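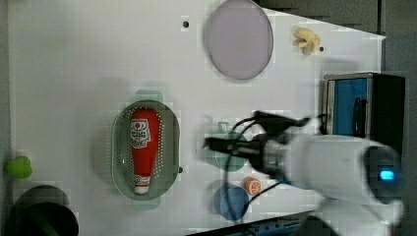

Harriet Montoya llegó a Nomville con diecisiete minutos de retraso y con los zapatos llenos de barro. La jornada de puertas abiertas de Pilholm ya había comenzado. En la entrada le dieron una tarjeta con el número 864 y le pidieron que no apoyara las manos en la mesa blanca.

—¿Es usted de la prensa? —preguntó el joven que guiaba la visita. Se llamaba Ketill Laxdal y hablaba muy despacio, como una persona que traduce cada frase antes de decirla.

—Soy la hermana del cocinero —respondió ella.

Era verdad. Su hermano había trabajado nueve años en el comedor de la empresa, hasta el mes de julio, y ella quería ver la máquina de la cual él hablaba durante las cenas.

El brazo blanco estaba sobre la mesa, con la pinza negra encima de una taza verde. Harriet había imaginado algo más grande. Miró el colador, donde estaba acostada una botella de kétchup, y pensó en la cocina de su madre, en la cual también se guardaban las cosas en lugares equivocados.

—Ahora va a tomar la taza —anunció Ketill.

Los visitantes callaron. Un niño se puso de puntillas. La pinza bajó, se detuvo y volvió a subir sin nada.

—Está pensando —dijo el niño.

Ketill se ruborizó y escribió algo en su cuaderno. Isamu Kuroda, el ingeniero mayor, se acercó desde el fondo de la sala y dijo en voz baja que en Ikeda, donde él había aprendido el oficio, esperaban siempre al segundo intento antes de preocuparse.

El segundo intento fue más lento. Los dedos negros se cerraron sobre el asa y la taza se levantó de la mesa. Algunas personas aplaudieron. Harriet no aplaudió, pero notó que había dejado de respirar.

—¿Mi hermano le enseñó esto? —preguntó.

Isamu la miró con atención.

—¿Maximiliano? Él le enseñó dónde se dejan las tazas. Venía por las tardes, después del turno, y las movía con la mano. Nosotros grabábamos.

Maximiliano nunca había contado eso en las cenas. Harriet guardó la tarjeta en el bolsillo y preguntó si podía quedarse a la demostración siguiente.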